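Chapter 2
The Table Everyone Uses

Share 22 Comments 2

If you have ever kept house with other people, you already know that the dining table is the hardest-working surface in the home, and probably the least thanked. Meals happen there, of course, but so do homework, bill paying, birthday cards, the sorting of medicine and the mending of small toys. When I taught my first home management class at Punton, I asked the students to tell me where they put things down when they came through the door, and nearly every one of them said the table. I have been asking ever since, and the answer hasn't changed much!

In Chapter 1 we spent our time on floors and closets, which sit still and wait for you. A table is livelier. It fills up during the day, a wrapper here and a box there, and by 6 in the evening somebody wants to eat on it. So this chapter takes one large family table with a printed top (birds, blue flowers, a big dark-red lattice circle, the sort of pattern that looks lovely when you can see it) and follows the job of getting it back.
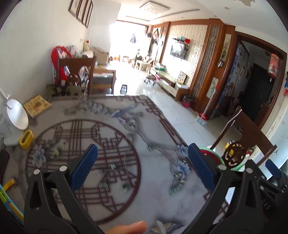 Before we lift a single thing, let me say a word about patterned tops in general, as they come up so often in letters from readers. A busy print is kind to crumbs, and I mean that as a warning. You can wipe a plain white table by eye, but a patterned one you really have to wipe by hand, working from the far side toward yourself and feeling for grit as you go. Houda Tazi, who wrote the first edition of this book with me, liked to close her eyes for the last pass, and I do it too.

Now, to the clearing. We'll use the Mikkelsen order, which is simple enough to teach a child: paper first, then packaging, then anything that belongs in a cabinet. Paper goes first, crumpled sheets especially, and you should smooth each one open before it goes in the bin. (I once threw out a school permission slip this way, and heard about it for weeks.) Next come the snack wrappers, cartons and bottles. Give each carton a gentle shake before you decide about it. Medicine boxes wait until the end, when your hands are free to close the flap properly and carry them back where they live. Loose batteries go with them, up out of reach of little ones.
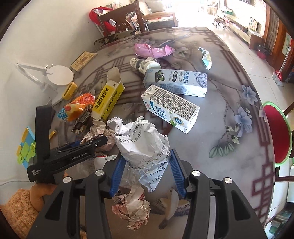 2.1 Sorting Paper: Keep, File or Bin

Start with two piles and resist the third for as long as you can. Anything with a date still to come goes on the left, and everything else goes on the right until you have read it once through.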